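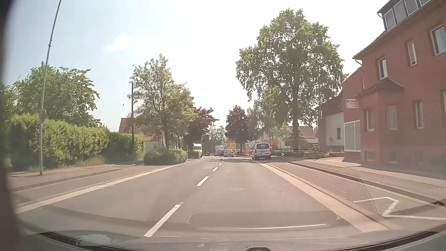 A spreadsheet is a program that keeps information in a grid. Trinon is the one used in this explainer, but most spreadsheets work in nearly the same way. This page explains two tools, Sort and Filter.

## The parts of the grid

Each box in the grid is a cell. A line of cells going across is a row, and a line of cells going down is a column. Rows have numbers and columns have letters, so the cell in column B and row 2 is called B2.

When you make a list, put one thing on each row. A thing in a list is called a record. If your list is about library books, one book is one record, and everything about that book stays on its row. Each column holds one kind of fact, such as the title, the author, or the number of pages. A column used this way is called a field.

The first row should hold the names of the fields. This is the header row. Do not leave an empty row under it. Trinon uses empty rows to decide where a list stops, and a gap can leave part of your list out of a sort.

## Choosing fields

A field should hold facts of one kind only.
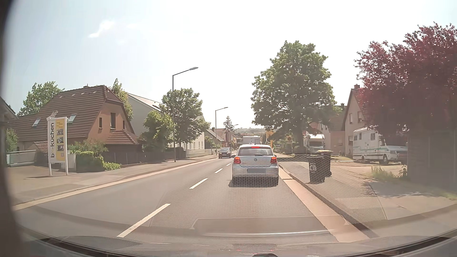

Fields work best when every record can be described with the same small set of words. Suppose the list is about traffic on a street, with fields named Make, Color, and Direction. The hatchback with its red lights on would be one record: Volkswagen under Make, silver-white under Color, and Away under Direction. The dark car in the other lane would be a second record, with Toward under Direction. Its Make cell would stay blank until somebody knew what to type. A blank cell is allowed. A guess is harder to fix later, as it looks the same as a fact.

Spelling matters too. A person can tell that "gray" and "grey" mean the same color. The program compares letters, so it treats them as two different values. Pick one spelling and use it in every row.

## Sort

Sorting changes the order of the rows. It does not remove any.

1. Click any cell inside the list.
2. Open the Data menu and choose Sort.
3. Check the box marked "My list has a header row."
4. Choose the field to sort by.
5. Choose Ascending or Descending, then click OK.

Ascending means A to Z for words and smallest to largest for numbers. Descending is the reverse.

The whole row moves together. If you sort books by title, each author moves along with the right book. This works only if the whole list is included. If you select one column by itself and sort it, Trinon shows a warning. Choose "Expand selection" to include the other columns. If you have already sorted one column alone, use Undo (Ctrl+Z) before doing anything else.

Numbers can be stored as numbers or as text. Text is compared one character at a time from the left. Stored as text, 529 comes before 6, because 5 comes before 6 and the program has no need to look further. To repair this, select the column, open Format, and choose Number.

## Filter

Filtering hides rows you do not need at the moment. The hidden rows are still in the file.

Choose Filter from the Data menu. A small arrow appears in each cell of the header row. Click the arrow for a field to see its values, and remove the check mark from any you want to hide. For a number field, you can set a rule instead, such as "greater than 400." A book with exactly 400 pages is then hidden. Use "greater than or equal to" if you want it to stay.

While a filter is on, some row numbers are missing from the left side. You might see row 2 followed by row 30. To show everything again, choose Clear Filter.

## Words to know

**Cell:** one box in the grid.

**Field:** a column that holds one kind of fact.

**Filter:** to hide rows that do not match a rule.

**Record:** a row that describes one thing.

**Sort:** to put rows in order.

Written by Aslı Güneş for the Lerncombe computer pages.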